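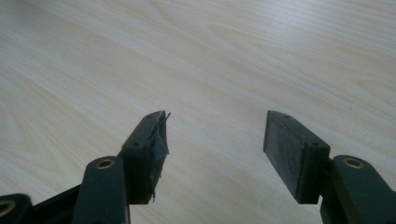 Kollolo is an open call and touring exhibition for household objects made from workshop waste: stone offcuts, sawdust, clay trimmings, leather scrap, glass cullet and whatever else is left over when something larger has been made. It is run from Omstead by the Baumgart workshop and is open to designers, makers and students. Selected pieces are shown without plinths or glass cases, on tabletops with a pale wood grain like the one at the head of this page, so colour and finish should be judged against a light background before you send us anything. The questions below are the ones we are asked most often. Please read them before writing to the office.

Last updated: Jan 9, 2020

Who can enter?

Anyone over eighteen. You do not need a degree, a registered business or a record of past exhibitions. Groups can enter under one name, but we need a single contact person who will answer emails and sign the loan form. Students enter in the same way as everyone else and are judged alongside them. There is no separate student category this year.

What counts as workshop waste?

Material left over from making something else, which would otherwise have been thrown away, burned, crushed or sent to landfill. It can come from your own workshop or from someone else's. A slab with a broken corner counts. So do the cores drilled out of worktops, the slurry from a stone saw once it has been dried, and the end grain left from a joinery job.

Packaging does not count, nor do used objects such as old chairs or bottles collected after use. We know the line can be hard to draw. If you are unsure, send a short description and a photograph of the raw material and we will tell you before you start work.

How much of the object has to be waste?

The main body of it. Fixings, adhesives, wiring and surface finishes can be new. If you use a binder, tell us what it is and what proportion of the finished piece it makes up by weight. An object cast from stone dust in resin is allowed, but the jury does look at the proportion, and in the last round several good-looking pieces were turned down on that point.

Do I need to prove where the material came from?

We ask for a short statement from the workshop or factory that supplied it. A signed note on headed paper is enough. For your own offcuts, write the note yourself and say what the original job was. You do not need to name your client.

What kinds of object do you accept?

Objects for use in the home that one person can lift. Bowls, lamps, hooks, trays, clocks, bookends, door furniture, stools and small shelves are all suitable. We do not take jewellery, clothing or wall art. Sculptural work is welcome provided it also does a job, and the entry form has a box in which to say what that job is.

Can I send more than one piece?

Each entrant can submit two. A set that is meant to be used together, such as a pair of candlesticks or a mortar and pestle, is treated as one piece. If you submit a set, the jury will accept or decline all of it.

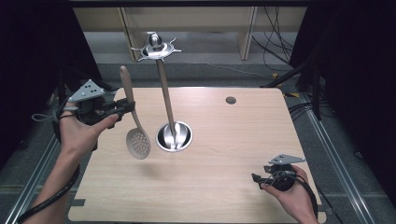 Ainhoa Segura
Exhibition Coordinator, Kollolo

I look after entries from the moment they reach us until the pieces go home, so most of the practical answers on this page are mine. The section on selection was written with Reinhold Lindemann, who chairs the jury.

How do I enter?

Fill in the form, attach your photographs and the note about the material, and send everything together in one email. Incomplete entries are put aside and we write once to ask for what is missing. If we hear nothing back before the deadline, the entry lapses.

What photographs do you need?

A full view of the object, a close view of the surface, and a view of the waste material before you worked on it. Phone photographs are fine. Please do not add text, borders or logos. Daylight from a window gives a truer colour than a ceiling light, particularly with stone and unglazed clay, where a warm bulb can turn a grey piece yellow. Renderings are accepted only as an addition to photographs of a finished object.

Does the piece have to be finished when I enter?

It has to exist. Small changes after entry are allowed, such as a new coat of oil or a different flex on a lamp. If the shape, size or main material has changed by the time it arrives, we may have to send it back at your cost.

When is the deadline?

The last day of January, at midnight. The form closes by itself and we cannot reopen it for individual entrants. Please do not leave it to the final evening if your connection is slow, as large attachments sometimes bounce.

Is there an entry fee?

No charge is made for entering. If your work is selected, you pay for carriage to Omstead and we pay for carriage back. Entrants who would find the cost of carriage difficult can ask for a grant of up to 200 euros. There is a box for this on the form. The jury does not see it.

How many people apply?

We received 1,067 entries for the last round, far more than the year before. Space in the exhibition has not grown at the same rate, so please do not take a refusal as a comment on your work in general. Many pieces are declined simply for being close to something already chosen.

How are pieces selected?

The jury first goes through the photographs and material notes without names. A longer list is drawn up and those entrants are asked to send the objects themselves. At the second stage the jury handles each piece, fills it, hangs it, sits on it or switches it on, depending on what it is for, and makes the final choice.

The jury considers how well the object works, how it is made, and whether the waste material has been used for a reason. Reinhold puts the last of these to entrants as a question: would you have chosen this material if it had been new and you had paid for it? Some very good entries answer no to that and explain why, and they are not marked down for it. 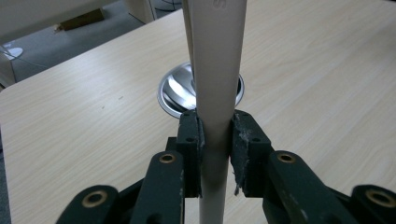
Can I use stone dust in something that will hold food?

Only with a finish that is sold as safe for contact with food, and you need to give us its name on the form. Bare stone composites are porous and pick up oil and juice quickly. If you have left the surface untreated, enter the piece as a dry container and we will label it that way in the exhibition.

Will I get feedback if I am not selected?

At the first stage we cannot give individual comments. At the second stage every entrant gets a short written note from the jury, usually a paragraph or so. These are sent about seven weeks after the second meeting. Please do not ring the office for them sooner, as we do not have them.

How should I pack my work?

In a rigid box that can be opened and closed again without being destroyed, with your name inside the lid. We send pieces home in the packing they came in. Thin marble and slate should be supported flat across the whole underside, and anything with a foot or stem needs the weight taken off it in transit. Loose fill shifts about and is the commonest cause of damage we see.

Put a sheet of paper in the box showing how the object goes together, even if it seems obvious to you. A sketch is enough. If there is a right way up, mark it on both the box and the sheet. For lamps, include the bulb and a spare, and make sure the plug is fitted.
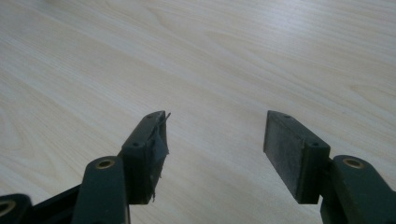 Stone pieces with a honed face should also be wrapped in plain tissue before any bubble film goes round them. Film left against a honed surface for weeks can print its pattern on the stone, and it does not always polish out. The same applies to waxed wood. Newspaper is best avoided altogether, as the ink transfers to pale limestone.

Is my work insured?

From the moment we sign for it until the carrier collects it for the return journey, for the value you give on the loan form. Carriage to Omstead is your responsibility, so check what your carrier covers. Many will not pay out on stone, glass or ceramics unless you have bought additional cover. Insurance values should be what it would cost you to make the piece again, and we may ask how you arrived at the figure.

Can visitors touch the objects?

Some of them. You choose on the loan form. Pieces that may be handled are marked with a Stosum card, a small stone-coloured label that we place next to the object. Makers who agree to handling should expect light wear, and the insurance does not cover it. If you are happy for people to open a lid or turn a handle but not to pick the piece up, write that on the form and the card will say so.

Can I sell my work at the exhibition?

We do not sell from the exhibition. The price can be included in the catalogue if you wish, and we pass enquiries straight on to you. We take no commission. Anything sold while the tour is running stays with us until the last venue closes, so please warn your buyer.

Who owns the design?

You do. The loan form gives us permission to show the object, photograph it, and use the photographs in the catalogue, on this site and in publicity for Kollolo. It gives us nothing else. We do not register designs for entrants and cannot advise on it. If you intend to register yours, ask a professional before you enter, as publication can affect your rights in some countries.

Can I withdraw?

Until the catalogue goes to print, yes, by email. After that we would ask you to leave the piece with us for the tour unless there is a serious reason.

Do you supply material?

Not as a rule. Baumgart keeps a rack of marble and limestone offcuts in the yard at Omstead, and entrants who live close enough are welcome to take from it on weekday mornings. Bring gloves and something to carry it in. We cannot post stone, reserve pieces or cut anything to size, and we cannot say in advance what will be on the rack.

My question is not here. Who do I ask?

Write to the office and put the word Kollolo and your surname in the subject line. Questions about materials go to the workshop and take a little longer to answer than the rest. If you have already entered, please reply to the email that confirmed your entry so that everything stays together.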